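Efua Ayaaba keeps other people's small things. When I got to her workroom at Valtside she was on her second coffee and already apologizing for the chair, which has one leg shorter than the rest and which she has been meaning to fix since December.

I had come to talk about sorting. She runs an evening called Arroyo, where people bring in the contents of their junk drawers, tip them out and decide what goes where. It sounded like the dullest night out I could think of, so naturally I wanted to know why there's a waiting list.

"People want company for it," she said. "You can do a drawer on your own, sure, but you won't. You'll open it, look for the tape, and shut it again."

She started with her own kitchen drawer, the one under the toaster. It held 245 things. She knows because she wrote them all down on the back of a calendar, and she still has the calendar (I asked, and she went and got it!). Item 12 is "key, no idea." So is item 31, she says, and she kept both of them for another year.

"I threw away hardly anything that first time. I just put like with like. Wood with wood, little dishes with little dishes. And then I could see I had four of the same bottle opener."

I asked how a session goes. There isn't much to it, to hear her tell it. Everybody gets a stretch of table and something to put things in. You tip out, you spread out, and you pick up one piece at a time. She is strict about the one piece at a time. Grabbing a handful is how a drawer gets to be a drawer in the first place, she says, and I felt a bit seen.

She likes a clear container best. I would have guessed she'd go for the pretty tins with labels, but no — she had a whole shelf of those once and gave them to her cousin.

"A tin is a drawer with a lid on. If I can see through the side, I know what's in there and I stop buying more of it. Big and round and see-through, that's what I want. You can reach in from anywhere."

And blocks? I had noticed how often they came up. She laughed at that one. New people practice on blocks and cups and whatever else is around before they get to their own stuff, because nobody gets sentimental over a plain cube. "You pick it up, you put it down someplace, you've made a decision. Your grandmother's thimble is harder. So we do the thimble last."

She told me about a man who spent a whole evening on one shoebox and went home with the shoebox exactly as full as before, only in layers. She counts that as a good evening. I'm not so sure, but he came back twice, so what do I know.

We got onto tables after that, and she has opinions on tables. She wants a plain color on top, no pattern, something a pale object will show up against. Her old one at home was speckled and she lost a set of white buttons on it for most of a morning. She also wants room at the sides. "If you're stacking things up to make space, your table's too small, or you brought too much."

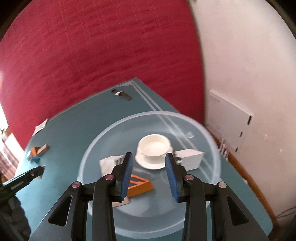
The round container with the cream piece at its middle, and then a wooden cube. 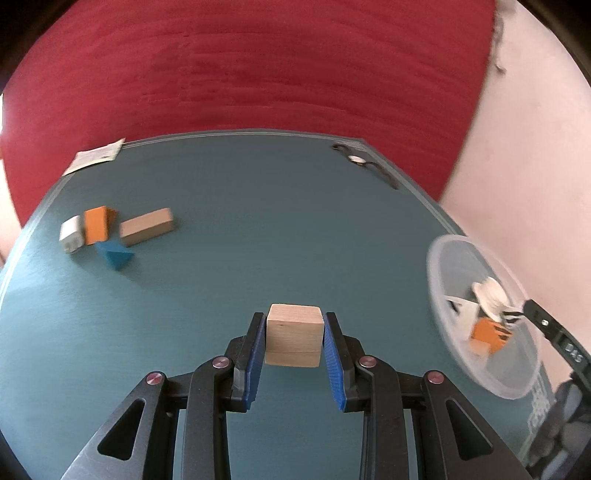
Leonie Rothe disagrees with her about the see-through containers, and told me so over the phone that same week. To her mind, seeing everything all the time is what makes a room feel messy even when it's sorted, and she would take a lidded box with a good label every time. She does agree about blocks. Her own kids learned to put things away with wooden ones, she said, and the trick was letting them choose which went back first. As for the one piece at a time rule, she tried it on her sewing basket, gave up halfway through the ribbons, and finished it the next morning before breakfast.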